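Wellholm Programme in Applied Automation
Course handout, session 4: Can machines do the chores yet?
Issued Jul 18, 2022

1. Purpose of the session

Students have already met the fixed production line, where each part arrives in a known place. This session concerns work in which the place of things is not known beforehand. Clearing and racking dishes is the main case. It is a dull task that most adults do without thought, and it remains hard for a machine.
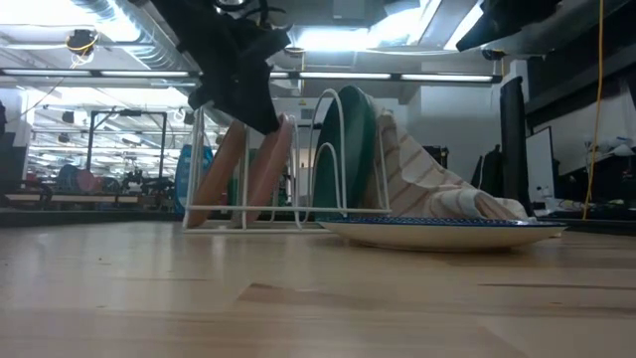
A plate offers very little to hold. Two fingers must meet a thin, smooth rim at a suitable angle, and a small error may push the plate over. The neighbouring plates also limit how the arm may approach. Students should revise the April notes on grasp planning before attempting the exercise in section 4.

2. Soft and stacked objects

Rigid dishes keep their shape when touched. Food, sponges and cloths do not, and a stack adds a further difficulty, as force applied to one item may shift another. 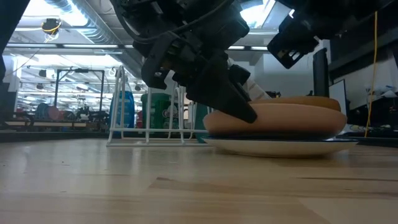 The Bitar worksheet asks for a contact plan in such cases: which item is touched first, from which side, and at what point the fingers should close. Plans which rely on the item staying still will be marked down.

3. Two arms

A second arm allows one hand to steady while the other moves. It also brings the risk of collision, and the two motions must be timed together.

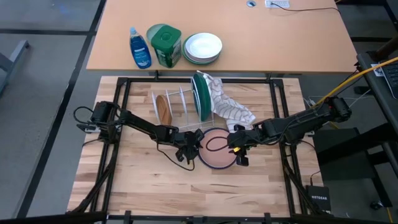
Figure 3. Two arms facing each other across a plate, with the dish rack behind.

Racking calls for a different arrangement. Both grippers have to work close to the wires, and a cloth nearby may hide part of a slot or rim from the camera.

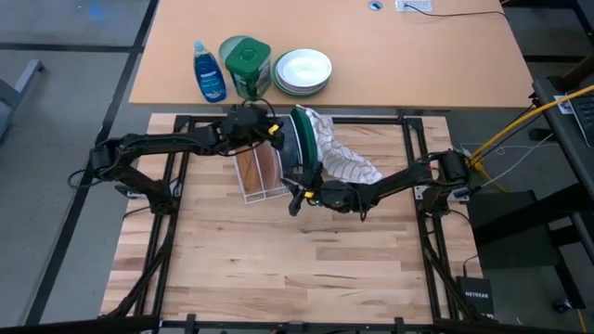 Figure 4. Both arms at the dish rack, with plates on edge and a striped cloth to the right.

4. Exercise

Write a report of no more than 300 words on one household chore or one shop-floor task. State what the machine must sense, where it is likely to fail, and whether a person would still be needed. The Carkodside case notes may be used as a source. The report carries 15 marks.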